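In defence of the floor

I have a confession to make, and I suspect plenty of you could make the same one. When I come in of an evening, I drop things. Keys, bag, jumper, whatever I was carrying, all of it goes down on the first flat surface I meet, and very often that surface is the floor. My mum, who irons tea towels, thinks this is a moral failing. I've come to think it's a perfectly decent way to live, up to a point, and I'd like to argue about where the point is.

It started with a row at work (a small one, we made it up over crisps). There are a handful of us sharing a big room over a shop in Pirnham, with desks along the sides and a lot of open floor in the middle, and last October Lorraine Hartley sent round a message headed FLOOR in capitals. Nothing was to be left on it. No bags, no bottles, no clothes, no leads. If it was on the floor at six o'clock it would go in a box, and the box would go in the cupboard, and you could come and ask for it like a child at lost property.

I was furious! I wrote a long reply and then, luckily, went to lunch before sending it. My argument was that a floor is the biggest shelf you've got and it comes free with the rent. Why should we pay for storage when there's all that lovely space just lying there? Lorraine had already been looking at a set of Cropper units at 1861 pounds, which seemed to me a great deal of money for somewhere to put a rucksack.
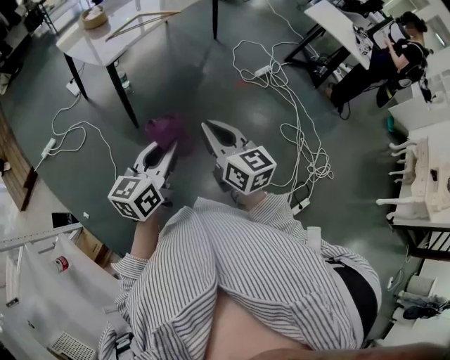
And people do work differently when they can spread out. I can't think in a room where everything has been put away. I want my stuff where I can see it, and if that means a bottle under the table and a wooden bowl on top of it with chopsticks waiting for lunch, then good, somebody lives here. The rooms I've been unhappiest in were all very tidy. I once spent a winter in an office where you had to lock your mug in a drawer at night, and I have never felt less like making a cup of tea.

But then there are the cables, and this is where my case goes a bit wobbly, I'm afraid. A crumpled bit of cloth on the floor is harmless. You see it, you pick it up or you don't, life goes on. Cables are another matter altogether. They breed. You put down one extension lead so that one person can charge one laptop, and then somebody plugs another into it, and before long you've got a great heap of white spaghetti and no idea which end belongs to what. You daren't pull anything in case it's the one the other person's working off. So it stays, and everyone learns to step over it, and stepping over it becomes just the way you cross the room.

Jordan Tunstall, who sits nearest the door and is a good deal more sensible than me, put it rather well. He said a jumper is in your way but a cable is in everyone's. I've thought about that a lot since. Most of what I leave lying about is my own business, and if I want to hunt for it on my hands and knees that's my lookout. A lead across the walkway is something I'm doing to other people.

So I went back to Lorraine with an offer. Leads get taped down or run along the wall, and any power strip without a job gets unplugged and put in a drawer. In return, the rest of us get to keep our bags by our chairs and our odds and ends wherever they fall until the end of the week. She said she'd think about it. She also said, a bit pointedly, that she'd like to see me pick something up first.

I did, as it happens. I picked up two scarves and somebody's sock. The Cropper catalogue is still on her desk, mind you, with the corner of a page folded down.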